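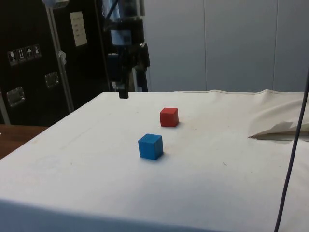 I have been trying to learn to bake bread for the better part of a year now, and last month I finally made a loaf that my family ate without being asked to. So I figured it was time to write the whole thing up, mostly for my own memory, and partly for the two or three of you who keep emailing to ask if the starter is still alive. (It is. It lives on top of the fridge and smells like green apples and gym socks.)

A little background if you're new. We moved out to Loldale in October, into a house with an oven older than I am. The dial goes up in steps of whatever it feels like, and the door has to be shut with your hip. The nearest decent bakery is in Vetville, a 12 mile drive on a road that closes whenever the creek comes up, and after a couple of weeks of floppy supermarket bread I got grumpy enough to buy a bag of flour.

That first loaf! I still have it in my head. It came out the color of a manila envelope and about as tall, and when I knocked on the bottom like they tell you to, it sounded like knocking on a wallet. We made croutons. Then we had croutons for a very long time.

What I was doing wrong

Pretty much everything, but mainly I was in a hurry. The recipe said to let the dough double, and I'd set a timer for an hour and go by the timer. Our kitchen in winter is freezing. Dough in a freezing kitchen does not care about your timer. I'd look in the bowl, see the same sad lump I'd left there, tell myself it had grown a bit on the left side, and put it in the oven anyway.

I was also adding way too much flour. Sticky dough made me nervous, so every time it grabbed my fingers I threw in another handful, and by the end I had something you could prop a door open with. Wet your hands instead. I must have read that in six different places before I tried it, and I'm still annoyed about how well it works.

The other thing was salt. I forgot it. More than once. Bread without salt looks perfect and tastes like the inside of a paper bag, and you don't find out until it's sliced and there's butter on it. Now I put the salt in a little dish right on top of the flour bag before I start anything, so I can't fold the bag closed without moving it.

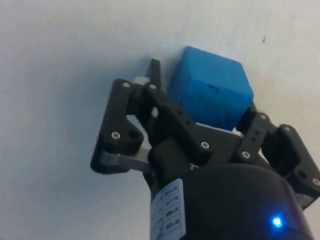

The loaf I make now

I've stopped hopping from recipe to recipe and I just make the one. It came off the back of a flour bag from Valdovinos, the little grocery in Vetville with the good tamales, and I've messed with it since. I'll tell you how it goes in my kitchen and you can adjust for yours.

In the evening, after dinner, I stir up the flour, water and a big spoonful of starter in the yellow bowl. No kneading. I just mix it until there isn't any dry stuff at the bottom, put a plate on top and go watch TV for half an hour. Then I come back, add the salt with a splash more water, and squish it through with my hand. It feels horrible for a minute, all slippery and stringy, and then it comes together again.

After that it's folding. You grab one side, stretch it up, flop it over the middle, turn the bowl, and do it again till you've gone all the way around. I do that 2 times before bed, and a third if there's something good on and I'm staying up. By the last one the dough has gone from porridge to something smooth and kind of bouncy, and I always poke it, because it's cute.

Overnight it sits on the counter in winter and in the fridge in summer. I learned the summer part the hard way, when I came down at 6 in the morning and found the plate had slid off and there was dough on the toaster.

In the morning I shape it (badly), put it in a basket lined with a floury dish towel, and let it sit while I have coffee and get everybody out the door. The oven goes on as hot as it will go, with the heavy pot inside. Then in goes the bread, lid on, and I try very hard to leave it alone until the lid comes off. I like a dark crust. My husband likes it paler and says mine tastes burnt, so every other loaf comes out a few minutes sooner and we each complain on our turn.

Oh, and let it cool! I know. I KNOW. But if you cut it hot the middle goes gummy and the slices squash down, and then you're stuck with it for two days. I've started putting it on the rack in the laundry room with the door closed, and even then somebody usually gets to the heel first.

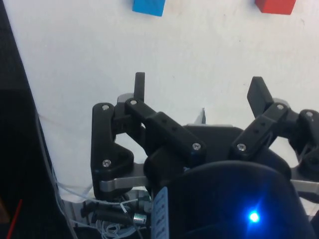

Page last updated in March (fixed the part about the oven, added the flour stuff below)

A few people asked about flour, so okay. I've tried more than 12 kinds at this point and my very unscientific opinion is that the cheap bread flour is fine. The fancy stone-ground stuff tasted wonderful and made bricks. What I do like is swapping a scoop of the white flour for whole wheat or rye, enough so you can taste it but not so much that the kids start picking at it suspiciously. Rye makes the dough stickier, so don't panic.

The Skondance farm stand sells a sprouted spelt in the fall that I'd buy by the wheelbarrow if I had somewhere to keep it. It made the best toast of the whole year. I have been back to ask for it again and they told me to come in September, so there's a note on my calendar with a lot of exclamation marks.

About the oven. I used to say here that mine ran hot. It does not run hot. I finally bought a little hanging thermometer and it runs COLD, by a lot, and it takes forever to get there. So if you've been following along and turning yours down because of me, I'm sorry, please turn it back up. I preheat for close to an hour now and the loaves have a proper belly on them for the first time.

And the starter, since you keep asking. I feed it when I remember, with whatever flour is open. I've left it in the fridge for three weeks with a puddle of gray liquid on top, poured that off, fed it twice, and it was climbing out of the jar by the next evening. You really can't hurt the thing. If it's pink or fuzzy, throw it out, but otherwise just give it some breakfast. I do keep a dried bit of it in an envelope in the baking drawer, next to the birthday candles, in case somebody washes the jar. (Somebody has washed the jar.)

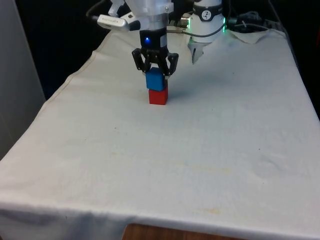 Blue on top of red.

What's next? I want to try bagels before it gets too warm to boil a big pot of water in this kitchen. I've watched a bunch of videos and everybody makes the shaping look so easy, with the poking a hole and twirling it around a finger, and I can already tell mine are going to look like something the dog dug up. I'm also told I should enter a loaf in the Loldale summer fair. There's a bread table between the jam and the giant zucchinis. Last year's winner had a wheat stalk scored on the top with every little leaf in place. My scoring looks like I dropped the knife, so I may go for the "rustic" category, if they have one, and if they don't I'll write them a letter.

If you bake with a lousy old oven too, tell me what you do about the bottom crust. Mine keeps getting too thick to chew in the middle. I've put a cookie sheet on the rack underneath, which helped a little, and somebody suggested a layer of cornmeal under the loaf, which mostly got cornmeal all over my floor. I'm open to anything at this point that doesn't involve buying a new oven, because I priced those and then had to go lie down.

Okay, the dough needs its second fold and I can hear the plate wobbling. More when there are bagels - or when there very much aren't.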